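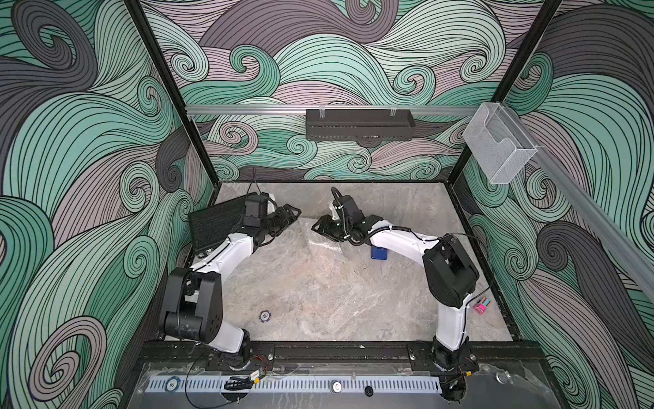

Filed under: Short Fiction / Workplace

Nosipho Nel had given the Grirkell fingers until October, and it was October.

She ran them on the right arm and kept the old Fatetti pair on the left. Same cell, same controller, same list of objects. A test was a pick, a lift and a release, and a pair of fingers had to get through 94 of them before she would write anything in the report. Xolani Van Wyk wrote the numbers down. He had been at Bisholm for 12 weeks and he still used a pencil.

"Left side first," she said.

The left side did poker chips badly. It always had. The fingers came down on the marble pattern, closed, and closed again on nothing. Xolani made a mark.

"You could sand them," he said. "The tips, I mean. Adams sanded his."

"Adams sanded his and then he had two sets that didn't match anything."

Adams had gone to the other building in the spring and left behind a drawer of screws and a spreadsheet with seven tabs. Nosipho had kept the spreadsheet. The last tab was called FINAL and had no numbers in it, only a column of objects he had wanted to try. Eraser. Spoon. Glove. Bubble wrap.

She had put off the bubble wrap for a long time. Grippers were sold on hard things. The salesman from Grirkell had brought a steel cube in his coat pocket and the arm had held it for the whole meeting, and he had talked for 30 minutes without looking at it. She had asked him about soft things and he said the fingers were very adaptable. He took the cube home with him.

"What counts as a pick, with wrap?" Xolani asked.

"Off the table. All of it."

"And if it drags?"

"Then it drags, and you write drag."

He drew a new column. She brought both arms in toward the middle and slowed them to a quarter of their speed.
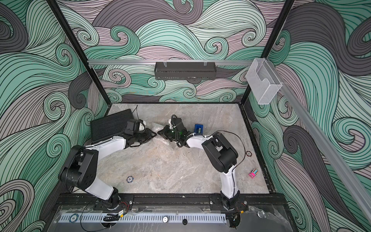 "Which one goes?" he said.

She had meant to run them one at a time. That was the procedure, and she had written the procedure. She looked at the two pairs of fingers, the ones she knew and the ones she was supposed to be deciding about.

"Both," she said.

"There's no column for both."

"Make one."

He turned the page sideways. She sent the command and they waited. The Fatetti side got there first, which surprised her, and took hold of a fold. The Grirkell side took the other end. Something popped. The arms went up together, slow, and the wrap opened out between them until it hung there like a sheet on a line.

Xolani didn't write anything for a while.

"Whose is it?" he said. "For the score."

Nosipho thought about the report. It had a box for the old fingers and a box for the new ones, and a line at the bottom where she was meant to say which pair to send back.

"Give them half each," she said. "Then put it down and we'll do it again."

He wrote a half in both boxes – small, so he could rub it out later – and she lowered the arms to the table.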